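Plondby to Kundiditz Day Tours: Questions We Get a Lot
Updated February 9, 2023

Is the "secret island" really secret?
No. Four operators sell the same stop, and in the high season you will share the landing with whoever got there first. It is a decent island with a pebble beach and one toilet. We'd go for the swim and ignore the word secret.

The ad says the trip lasts all day. Does it?
Depends what you call a day. The clock starts at hotel pickup, and pickup can eat an hour and a half if you are first on the list. Ask how long the boat is away from the dock. If they won't tell you, assume it is short.

Will we see seals?
Maybe. The brochures print "98% sightings" type claims without saying who did the sightings. We have been out in flat calm and seen gulls. Any refund promise usually turns out to be a voucher for another trip, which is no help if you fly home tomorrow.

What does "lunch included" mean?
On the cheaper boats it means a roll, an apple and a two-pack of Oreo cookies. On the Kurek boat it's hot soup, or it was when we last went. Vegetarians get the roll with the ham taken out. Bring something.

Is it worth paying 26 extra for the upper deck?
In good weather you can stand up there anyway once the crew stops checking. In December it is closed for ice and they still list it on the booking form. Don't tick the box.

How many people are on board?
The bigger boat is licensed for 101. "Small group" refers to how they split you up on the island, so read that line twice before you book.

Do I get seasick pills on board?
Some crews have them, some say they do. Buy your own at the pharmacy in Plondby and take one before you leave the dock.

Can I trust the reviews?
One operator has 3255 of them, nearly all five stars, and a lot of them use the same three sentences. Read the two-star ones. Those people tend to mention the engine noise.

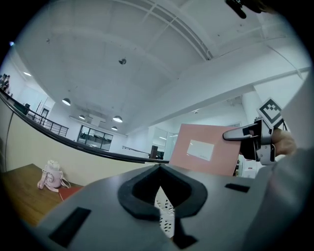 Which boat is ours if we booked online? Your confirmation won't say, so go by the color. The Kurek boat is painted close to the salmon pink of the board in the photo, faded a bit at the waterline, and the rest are white or blue. Staff at the dock will wave you toward any boat with empty seats. Check the name on the hull against your receipt before you step on, and keep the receipt until you are back in Plondby.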